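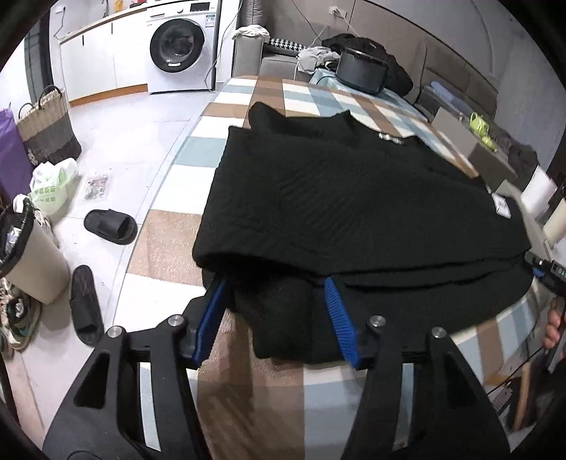
Black ribbed knit, folded and waiting its turn. Little silver clasp by the collar, paper tag still hanging off the side!

**1/** Jumper season, everyone! I've started getting the knits ready for November and I'm far too happy about it.

**2/** This black one is my favourite of the lot. Ribbed all over, so it squashes down small and still looks decent when you shake it out.

**3/** My folding method, as taught to me by Štěpánka Bartoš: lay it flat, smooth the ribs with your palms, sleeves in, then bring the hem up to the collar. No hangers! Heavy knits go long in the shoulders on hangers and they never quite come back.

**4/** Finished ones go in fabric storage boxes, the sort with a handle. I bought 2 in Okville last year and would happily buy 6 more. 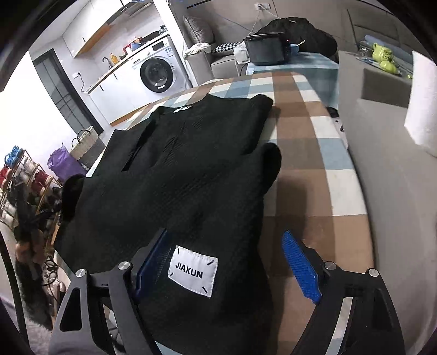 Spread out, with the JIAXUN patch showing. Four short black stitches hold it on, one near each corner.

**5/** Can we talk about patches like this? The edges are a bit frayed and I love it. Chenxi Xu says to snip stitches like these one at a time with nail scissors, from the inside - pull at the patch and you'll snag the knit.

**6/** I haven't decided if I'm snipping mine. Leaning towards leaving it.

**7/** Coats are next, and there's a pile. If you've got a way of storing a big black coat that doesn't eat a whole shelf, please tell me!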